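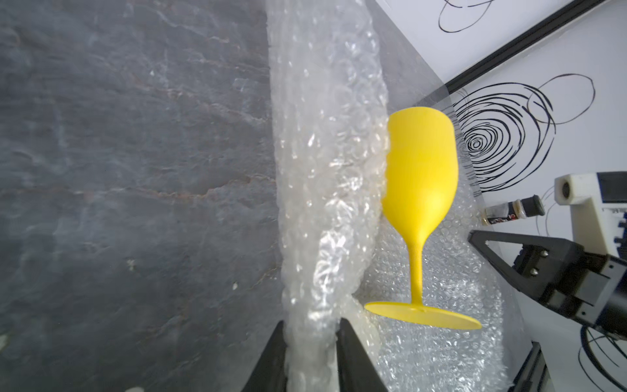
*Yellow wine glass and bubble wrap.*

# Fenlow Supper Club - planning meeting, 12th March

Held at the Likmont Hall, small room. Drita Kos in the chair, Tihomir Dumitrescu taking notes. Opened at 7:05 p.m.

**Notes of the December meeting.** Read and accepted. One correction: the hall deposit was paid by check and should not be listed under cash.

**Hall booking.** Likmont has confirmed the large room for the spring supper, with the kitchen from 2 p.m. The rate is unchanged at $70 an hour. Drita asked for the side door to be unlocked during setup and has been told yes, but would like it in writing. The back burner on the left stove still doesn't light.

**Budget.** We have $800 set aside for the supper. Tihomir thinks this covers food and the hall but leaves little for linens. Agreed to skip tablecloths and use the paper rolls from last year. Ticket price stays the same. Children under 4 free.

**Menu.** Long discussion. Lamb was dropped on cost. Settled on baked chicken with rice, a lentil dish for people who don't eat meat, two salads and bread from Stojanovska, who need a week's notice for a large order. Dessert is still open - either the plum cake again or ice cream, depending on freezer space. Drita will measure the freezer.

**Glassware.** Several wine glasses came back chipped after the December supper, when boxes were stacked in the van with nothing between the layers. Proposed that we move to plastic for everything except the serving pitchers. There was one objection, that plastic feels cheap at a sit-down meal. Put to a vote and passed. The remaining real glasses will be offered to members before being given away.

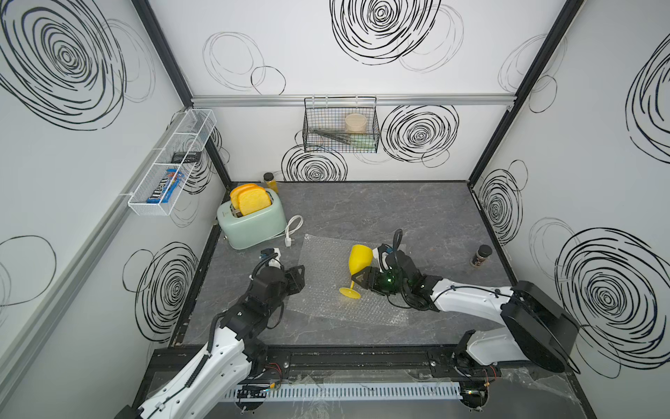

*Black spirals on white walls.*

**Wall decorations.** Two ideas so far: paper lanterns, or plain white paper with patterns drawn on it in thick black marker. The marker idea is cheaper and the younger members could help. Likmont does not allow tape on the painted walls, so anything we put up has to hang from the picture rail. Tihomir to ask Umier for a price on a roll of heavy white paper. Lanterns to be looked at again if the price is too high.

**Packing and transport.** Umier can lend the van again if we fill the tank. Boxes are to be labeled on the side as well as the top, and no box should be heavier than one person can carry up the steps.
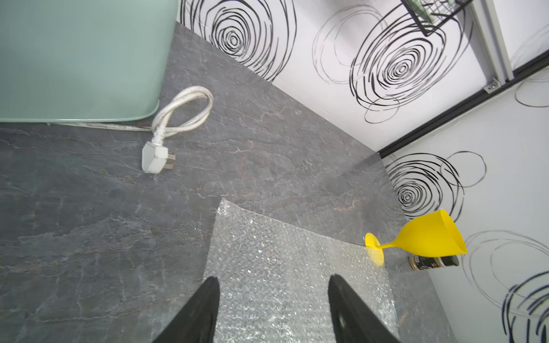
Drita also asked that the packing list be taped inside each lid so that whoever unloads can check it off. Loading starts at 1 p.m. on the day. Two more people are needed with good backs.

**Other business.** The coffee urn leaks at the tap. Tihomir will try a new washer before we price a replacement. Somebody left a green scarf at the last supper and it is in the lost and found at the hall.

**To do**

- Drita: side door in writing, freezer measurements, bread order
- Tihomir: paper price, urn washer, ticket printing
- All: names for the loading crew

Closed at 8:40 p.m. Next meeting to be set once the paper price is in.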